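A visit to the teaching rooms at Guerra

By Corrado Fabbri
February

I took the early train to Guerra because the lab at Bila opens its doors only in the morning. Our host, Cinzia Sartori, received us with coffee and a short talk. The project is named Gesum, and its subject is hats: how to show a robot arm that a cap belongs on a coat rack. They want 2,000 demonstrations before summer and they have 400. 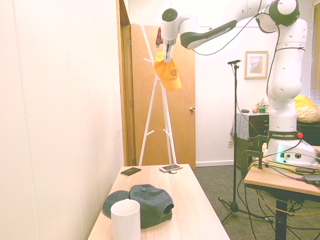
A person guides the arm from a distance with a hand controller, and the computer records every movement. I was allowed to try. My hand was too quick and the arm followed me too faithfully, so I had to start again. Cinzia told me that new operators practice for six hours before their recordings are kept.

Soft things are difficult, she explained. A cap folds differently each time, and the operator must decide where to pinch.

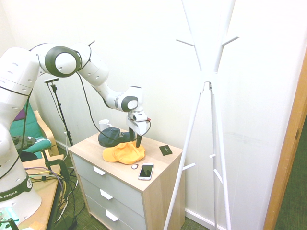

The gripper lowered to the dark blue item, with the orange cap in front of it.

I asked if the phone and the wallet should be cleared away first. She said no, the robot must learn in a room where people live. 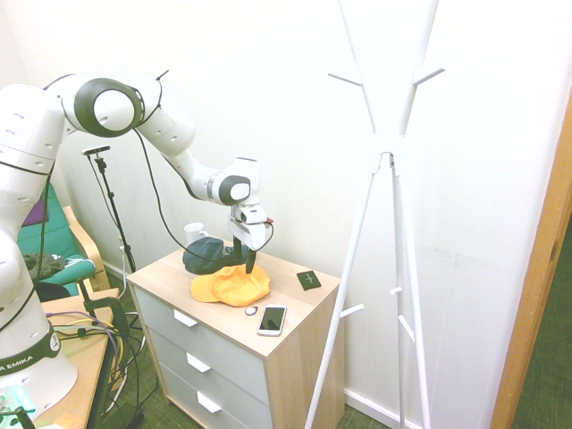

Fingers on the navy cap, the coat rack still empty.

We left at noon. I would go again, with more patience in my hands.

Recent reports
Erna: an afternoon at the packaging fair
Five small workshops near Bila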